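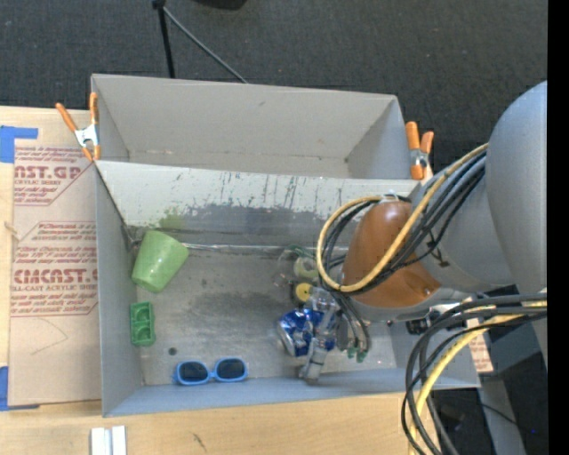

Gray bin with two compartments, divided lengthwise.

Split-bin recycling for Cavulbridge – does anyone buy the numbers?
Local Issues > Trash and Recycling

gravelpit_gus
Posted June 2018

The flyer came with the water bill. Starting this fall they want every house on the east side to swap the single recycling cart for a split one, paper on one side and everything else on the other. Jotia gets the hauling contract again. The headline claim is that the pilot "cut contamination by 70 percent."

I went looking for the report and what's on the town site is four slides. The pilot was 200 households up on Nyanda Hill, and they volunteered. If you ask for people who care about recycling and then check how well they recycle, you are going to like the answer. I'd want to see what happens on my street, where my neighbor puts garden hoses in the blue cart.

Also 70 percent of what? If contamination was ten loads out of every hundred and now it's three, fine, show me that. The slides don't give the starting number anywhere.

mapleandfourth

I was in the pilot so I guess I'm one of the biased ones. It was easy. You do have to learn which side the cartons go in (the other side, even though they feel like paper). After a couple of weeks I stopped looking at the sticker on the lid.

My only real complaint is size. Two people, lots of delivery boxes, and the paper half was always full while the cans half had room to spare.

gravelpit_gus

Nothing against you personally. But that second part is my point. What did you do with the boxes that didn't fit?

mapleandfourth

Took some to the drop-off behind the fire station. And yes okay, a few times they went in the regular trash.

gravelpit_gus

So those boxes count as zero contamination. They're gone from the stream completely. Did anybody weigh the trash carts during the pilot? I can't find it in the slides.

tallow

You're being a little hard on it. Dual stream is old. My parents' town did it with open tubs in the eighties and the paper mills loved them for it. Wet cardboard with salsa on it is worth nothing. Keeping paper by itself is the one part of this that everybody in the business agrees on.

My question is the truck. A split cart needs a split truck, with a wall down the inside. If Jotia runs a regular truck and dumps both halves in together, we all bought new carts for fun.

hk_porchlight

They will absolutely dump it together. I watched them do it with the yard waste two years ago. Glass too, before they stopped taking glass.

tallow

The yard waste thing was when the second truck was out for repairs, and they did own up to it. I don't love Jotia either but let's keep to what we know.

hk_porchlight

They owned up after Nuria Cordero's letter ran in the paper. Before that the line was that it wasn't happening.

Denholm_R

I went to the council session so I can fill in some of this. Erasto Shirima asked about the truck. The answer was that Jotia would "transition the fleet as needed." He asked what that meant in trucks and got told it would be in the contract. He asked if the contract was public yet and it isn't. To his credit he wouldn't let it go, and they moved on only when the chair made them.

The study was done by Rallier, the same consultants who did the parking plan. I'll leave that there.

On cost: 2,000 carts in the first round. The town says no charge to residents. It comes out of the solid waste fund, and the solid waste fund comes out of the fee on your water bill, so make of that what you will.

gravelpit_gus

Thank you. Same firm as the parking plan, wonderful. That one also had a pilot that went great.

Was there anything about fines? My sister-in-law heard $100 for a bad cart.

Denholm_R

There's a line in the draft ordinance. Two warning tags, then up to $100. It was in the old ordinance too and I've never met a person who paid it. I asked the clerk how many were issued last year and she said she'd get back to me.

mapleandfourth

I got a warning tag once during the pilot! For a pizza box. It was clean, I'd torn the greasy half off like the sticker says. The tag just said "food." So whoever is checking isn't reading the sticker either.

wrenlocke

Can I be the one to say I don't want a bigger cart? I'm in one of the row houses on Alder and the cart I have already lives in the hallway. The flyer says the split one is wider. How much wider, it doesn't say. If it doesn't get through my side gate I'm not using it, whatever the slides say.

tallow

Call and ask for the dimensions before you get one delivered. The old carts had a smaller version you could get if you asked, it just wasn't on the form.

wrenlocke

I called. They told me to look at the flyer.

hk_porchlight

Ha. That's Cavulbridge for you.

tallow

For what it's worth I still think it's worth doing, if the truck is right and somebody publishes the tonnage each month. Paper prices are terrible at the moment and clean paper is the only kind that still moves. I don't want to see it killed over a bad set of slides.

gravelpit_gus

I don't want it killed. I want the starting number, the trash weights, and the truck part of the contract before the vote. If the numbers are good they can put them on one page. I've emailed the public works office and asked for all of it. If it goes past two weeks I'll file a records request, and if anyone has done one of those lately, tell me which form they're using now – the link on the town site goes to the dog license page.

Denholm_R

It's the green form at the front desk. Bring exact change for copies, they don't take cards. I'll send you my notes from the session tonight so you have Shirima's questions the way he worded them.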